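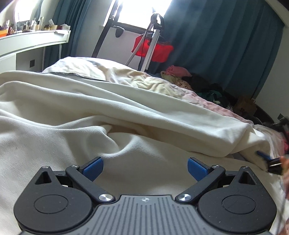 Making a bed with a tool in your hand takes twice as long as making it without one, a reader wrote under our first report on the Stuvham trial, and asked whether anyone had thought to adjust the visit times. The company says it now has.

Stuvham, the home help firm based in Plutham, changed its schedules this month for the staff who use hand-held grippers during household visits. Each visit on the trial is now 7 minutes longer, and the extra time is paid. Before the change, workers had to fit the recordings into the normal slot or leave other chores for the next visit.

The grippers have two fingers that open and close. Workers use them to pull duvets straight, pick up clothes and move bedding from one side of a bed to the other. The recordings go to Essien, an automation company that is building a household robot called Cloneter. Essien wants the robot to handle fabric in ordinary bedrooms, where the furniture stands close together and there is often something already lying on the bed.

Stuvham employs 78 home helpers. Taking part in the trial is voluntary, and those who do get a supplement for every completed recording. So far 1,449 recordings have been accepted. The firm did not say how many were turned down, but workers told us that a recording is usually rejected when the duvet slips out of the fingers and is finished by hand. Those used to go unpaid. Under the new rules they count as long as the worker has started the job with the gripper.

Clients have to agree in writing before a gripper is used in their home. They can also ask for it to be put away at any point in the visit. Family photos, mail and medicines are supposed to be moved out of view first, a job that falls to the home helper and was not included in the old schedule either.

Opinions among the staff are mixed. Several said they liked the extra money and found the tool easy enough to learn, apart from fitted sheets, which most of them still do with their hands. Others complained of sore wrists by the end of a shift. Stuvham has set a limit of 6 recordings per worker per day and says no one will be asked to do two in a row without a break.

A bigger question is what happens when the robot is ready. Cloneter has not yet worked in a client's home, and Essien has given no date for it. Stuvham says it has trouble filling shifts on weekends and would use a robot for beds and laundry so that staff can spend the visit on meals, washing and company. The firm has promised that no contract will be ended during the trial. It has made no promise for the time after that.

Some home helpers doubt that the tasks can be split up so neatly. Changing the bed is when they notice that a client has slept badly or has stopped getting up during the day, they said, and a good deal of the talking gets done while the pillows are being shaken out. Stuvham says it has passed this on to Essien and will raise it again when the trial is reviewed in December.

The longer visits apply to all clients on the trial and do not change what they pay. Clients who no longer want to take part can tell their home helper or call the Stuvham office, which is also open on Saturday mornings.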